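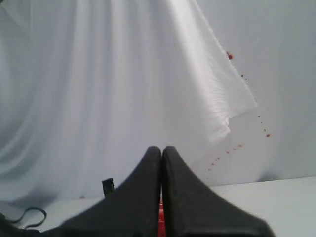 Dandale Plain White Cloth

A large, thin white cloth with a smooth face, sold by the piece. It drapes in long soft folds when hung and can be used as a table cover, a dust sheet or a light curtain. The colour is a cool white that can look slightly grey in shade.

Details
Colour: white
Weight: 72 g per square metre
Width: 151 cm
Length: cut to order, up to 12 m in one piece
Edges: raw, not hemmed
Product line: Teslow

Use and care
Wash before first use. The cloth creases easily, mostly at the corners, and the creases come out with a cool iron while the fabric is still damp. Raw edges will fray a little with handling. If you want a tidy edge, allow 3 cm on each side for a hem. Wash separately from coloured items - white cloth picks up dye very quickly. Treat red or brown spots with cold water before washing, as hot water may set them.

Ordering
Give the length you need in whole metres. Cut pieces can't be returned unless faulty. Hemming is available on request and adds a few working days to the order.

Also in this range: Van Damme heavy table cloth, Prukik curtain clips.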